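Ticket 1482
Betreff: Schlüssel und Haken im Aufenthaltsraum
Bereich: Haus und Räume, Standort Nenau
Priorität: normal
Status: in Bearbeitung

Eintrag 1, Meldung, Dienstag, 8:40 Uhr

Guten Morgen liebes Hausteam,

ich hoffe, ich bin hier in der richtigen Kategorie gelandet, es gab leider keine, die »Schlüssel« hieß, und unter »Türen und Schlösser« stand ausdrücklich, dass man dort nur defekte Schlösser melden soll. Unsere Schlösser sind alle in Ordnung, das möchte ich gleich vorwegschicken!

Es geht um die Schlüssel für die Schränke im Flur und für den kleinen Lagerraum. Die hingen früher an einem Brett bei der Anmeldung, das beim Streichen abgenommen wurde und danach nicht wieder aufgetaucht ist. Jetzt wandern sie durchs Haus. Meistens landen sie auf dem Tisch vor dem grünen Sofa, manchmal auch in einer Jackentasche, und dann geht die Sucherei los. Gestern habe ich fast die ganze Mittagspause damit verbracht, den Lagerschlüssel zu finden — er lag am Ende in der Besteckschublade.

Könnte man uns einen festen Platz dafür einrichten? Es muss wirklich nichts Großes sein. Danke schon einmal und einen schönen Tag euch allen!

Eintrag 2, Hausteam, 10:15 Uhr

Guten Morgen und danke für die ausführliche Meldung, die Kategorie passt schon. Das alte Brett steht nicht mehr auf unserer Liste, ich gehe davon aus, dass es entsorgt wurde. Bohren dürfen wir in der Wand neben der Tür leider nicht, dort läuft die Leitung für das Flurlicht. Klebehaken gehen aber. Im Lager Trakham haben wir noch welche, Tragkraft laut Packung 300 Gramm, das reicht für ein Schlüsselbund allemal. Ich gebe sie der Hauspost mit. Bitte vor dem Kleben die Fläche abwischen und gut trocknen lassen.

Eintrag 3, Meldung, 13:50 Uhr

Ganz herzlichen Dank, das ging ja schnell! Die Haken sind da und kleben inzwischen auch schon. Ich habe sie auf die graue Platte gesetzt, weil mir der Wandanstrich zu mürbe vorkam und ich nicht beim ersten Abziehen die Farbe mit herunterholen wollte. Eine Wasserwaage hatte ich nicht zur Hand, nur mein Augenmaß, und das lässt nach dem Mittagessen bekanntlich nach. Die Reihe fällt nach rechts ein wenig ab. Mich stört es nicht, aber falls ihr etwas dagegen habt, sagt bitte Bescheid, solange der Kleber noch frisch ist.

Nun habe ich noch zwei Fragen. Auf der Packung steht etwas von einer Wartezeit, aber die Zahl ist so klein gedruckt, dass ich sie auch mit Brille nicht lesen kann. Und beim Sortieren bin ich auf einen einzelnen silbernen Schlüssel gestoßen, der an keinem Ring hängt und den hier niemand vermisst. An den Schränken von Allico habe ich ihn probiert, dort passt er nicht, und am Lagerraum auch nicht.

Eintrag 4, Hausteam, 14:30 Uhr

Schief ist erlaubt, bitte so lassen. Die Haken vertragen das Abziehen und Neukleben nicht gut, und gerade hängen die Schlüssel auch an einer schrägen Reihe. Zur Wartezeit: mindestens 10 Stunden ohne Last, am besten gleich bis morgen früh. Ich weiß, dass es in den Fingern juckt, aber wenn man zu früh etwas daran hängt, rutscht der Haken nachts ab und die Schlüssel liegen wieder irgendwo.

Zum einzelnen Schlüssel: Ist eine Nummer eingeprägt? Im alten Schließplan von Arai gibt es 3 Rollcontainer, zu denen uns der Ersatzschlüssel fehlt. Könntet ihr außerdem je ein Bild von der Wand und vom Tisch anhängen? Dann sehe ich, ob die Haken ausreichen.

Eintrag 5, Meldung, 15:20 Uhr

Sehr gern, beide Bilder hängen unten an. Eine Nummer konnte ich nicht entdecken, vielleicht ist sie im Lauf der Jahre abgegriffen. Die Schlüssel bleiben bis morgen früh auf dem Tisch, ich habe den Kollegen einen Zettel an die Kaffeemaschine geklebt, damit keiner vorzeitig etwas aufhängt. An der Wand sind mir noch ein paar dunkle Flecken aufgefallen, und die Fußleiste könnte einen feuchten Lappen vertragen. Das eilt überhaupt nicht, aber wenn ohnehin einmal jemand mit dem Putzwagen vorbeikommt, würden wir uns freuen.

Anhänge zu Eintrag 5 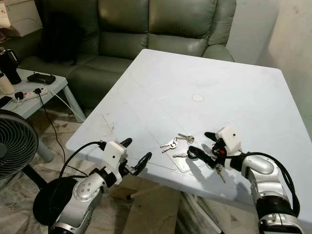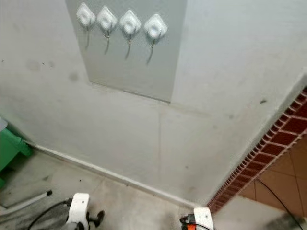

Erstes Bild: Schlüssel am Tisch vor dem Sofa, der einzelne liegt neben dem Bund. Zweites Bild: die vier Klebehaken, noch ohne Schlüssel.

Eintrag 6, Hausteam, 15:45 Uhr

Danke, beides angekommen. Vier Haken genügen fürs Erste. Den einzelnen Schlüssel bitte in einem Umschlag mit der Ticketnummer in die Hauspost geben, ich probiere ihn an den Containern. Flecken und Fußleiste sind an die Reinigung weitergeleitet. Das Ticket bleibt bis zur Rückmeldung zum Schlüssel offen.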